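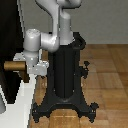
Chapter 7
Reading Fossil Trackways

7.1 Introduction

Most of the earlier chapters in this book dealt with body fossils: bones, teeth, shells, and the impressions left by skin and leaves. A body fossil is part of an organism. A trace fossil is a record of something an organism did. Burrows, borings, nests, bite marks, droppings, and footprints are all trace fossils, and the study of them is called ichnology, from the Greek word for a track.

This chapter is about footprints made by land vertebrates. By the end of it you should be able to describe a single print using standard terms, measure a trackway, estimate the size and speed of the animal that made it, and explain how much confidence each of those estimates deserves. You should also be able to tell a true print from an undertrack, a distinction that causes more trouble for beginners than any other in the chapter.

A skeleton can be carried a long way before it is buried. Rivers move carcasses, scavengers scatter bones, and older bones can wash out of one layer and end up in a younger one. A footprint cannot be moved in this way without being destroyed. If there is a print in a bed of rock, an animal stood at that spot while the surface was soft. For questions about where animals lived and what kind of ground they crossed, tracks are often better evidence than bones.

Tracks have weaknesses too. The animal that made a footprint almost never dies in it, so matching a print to a species is usually impossible. A single animal can leave thousands of prints in its life but only one skeleton, so the number of prints at a site says little about the number of animals. And a foot can leave very different shapes in firm mud, wet mud, and sand.

7.2 How a footprint is preserved

Several conditions have to be met. The ground must be soft enough to take an impression and firm enough to hold it after the foot is lifted. Fine-grained, damp sediment is best, such as the mud along a lakeshore or on a tidal flat. The surface then has to harden a little, usually by drying in the sun or by being bound together by a mat of microbes. Last, it has to be covered by new sediment gently enough that the print is not scoured away.

If the covering sediment differs from the layer beneath it, the two may separate cleanly when the rock is later exposed. A print in the lower layer is called a mold, or a concave epirelief. The filling on the bottom of the upper layer is called a natural cast, or a convex hyporelief. Many of the best specimens in museums are casts. Sandstone fillings are often tougher than the mudstone that held the original prints, and the mudstone crumbles away first.

An undertrack forms when the weight of the animal bends layers below the surface it walked on. Split the rock along one of these lower layers and you will see a shape that looks like a footprint but was never touched by a foot. Undertracks tend to be shallower and less detailed than true prints. Claw marks may be missing, the toes may look blunt, and the whole outline may be a different width. Skin impressions, if you find any, show that you are looking at the true surface.

The Felloldale slab, which we will use throughout the chapter, shows both kinds. It was uncovered in July by workers widening a farm road outside Felloldale and was later split along three bedding surfaces. The top surface has sharp prints with clear claw marks. The middle surface has the same prints with rounded toes. On the bottom surface they are faint oval dips, and a person who saw only that surface might well describe a different animal.

7.3 Describing a single print

Begin with the number of toes. A print with three toes is tridactyl, one with four is tetradactyl, and one with five is pentadactyl. Toes are numbered with Roman numerals starting from the inner side of the foot, so that the human big toe is digit I. In most three-toed dinosaurs the toes that touched the ground were II, III, and IV.

Print length is measured from the tip of the longest toe to the back of the heel, leaving out any drag mark. Print width is measured at right angles to length, across the widest part. Divergence is the angle between two toes, taken from lines drawn down the middle of each. Always state which toes you used. Depth should be measured in more than one place, as a foot seldom presses evenly.

Make a note of the following as well: whether claw marks are present and what shape they are, whether there are separate pads under the toes, whether mud has been pushed up into a rim, and whether the walls of the print have slumped inward. Slumped walls can close up a toe almost completely and make a broad foot look slender.

Ichnologists give names to tracks, but the names belong to the shape of the track and are kept apart from the names of animals. A track name of this kind is an ichnogenus or ichnospecies. Grallator, for example, is the name of a small, narrow, three-toed track. It was probably made by several kinds of meat-eating dinosaur with similar feet. Students sometimes write that "Grallator walked along the shore." A correct statement would be that an animal that made Grallator tracks walked along the shore.

7.4 Measuring a trackway

A trackway is a series of prints made by one animal on one trip. Three measurements are basic.

Pace length is the distance from a print to the next print made by the opposite foot.

Stride length is the distance from a print to the next print made by the same foot. Measure from the same point on each print, usually the tip of digit III.

Pace angulation is the angle formed by lines joining three prints in a row. In an animal that places its feet nearly in a single line, the angle is close to 180 degrees. In a sprawling animal such as a salamander it is much smaller.

Take every measurement along the whole trackway and report the range as well as the average. Strides change as an animal turns, slows down, or crosses a soft patch. A single stride chosen because it was easy to reach with the tape is poor evidence.

Four-footed animals make the job harder. The hind foot often comes down on or near the print of the front foot and may wipe it out. Trackways that seem to show an animal walking on two legs should be checked for traces of front prints along the forward edges of the hind prints.

7.5 Estimating size and speed

In many two-legged dinosaurs, hip height was close to four times the length of the footprint. The ratio varies from group to group, and it also changes with body size, but it is a common starting point. If a print is 25 centimeters long, the estimated hip height is 100 centimeters.

Speed comes from comparing stride length with hip height. Divide the first by the second to get relative stride length. In living animals, a value under 2.0 normally means a walk. A value above 2.9 normally means a run. Values in between point to a trot or something like it. Formulas based on living mammals and birds convert relative stride into a speed in meters per second. These are covered in Section 7.8, along with the errors they carry.

Keep in mind that every step adds uncertainty. Print length depends on how the mud behaved. Hip height depends on the ratio chosen. Speed depends on both, and also on the assumption that an extinct animal moved much as living ones do. Results should be rounded to match. A published speed of 6.37 kilometers per hour claims more than the method can deliver.

Most known trackways record walking. This should not be read to mean that dinosaurs rarely ran. Animals of all kinds spend far more time walking than running, and the wet, slippery ground that preserves tracks well is a poor place to move fast.

7.6 Case study: the Flatton quarry

The quarry floor at Flatton was mapped over four field seasons by a team under Gerardo Lo Presti. The final map records 3,902 prints. Of these, 2,658 could be assigned to trackways, and the rest were isolated or too badly trampled to follow.

The first report described the site as the path of a herd, as most of the trackways ran in the same direction. Lo Presti's team later questioned this. Ripple marks showed that the prints lay beside an old shoreline, and the trackways ran parallel to it. Animals walking along the edge of a lake one at a time, over days or weeks, would leave the same pattern. To argue for a herd, you would want to see even spacing between trackways, similar speeds, and turns made together. At Flatton, only one group of seven trackways met all three tests.

The team also found that prints cut across one another in a consistent order. Small three-toed prints were nearly always stamped over large round ones, and the mud had been firmer when the small ones were made. The two kinds of animal used the same shore, but there is no evidence that they met.

Casts from the quarry are held in the Greco collection at Stilalville, where the original field sheets can also be consulted. The sheets for the north wall are reproduced in the exercises for Section 7.7. Before going on, read through the list of terms below and make sure you can define each one in your own words.

Key terms: trace fossil, ichnology, mold, natural cast, undertrack, tridactyl, divergence, ichnogenus, pace, stride, pace angulation, relative stride length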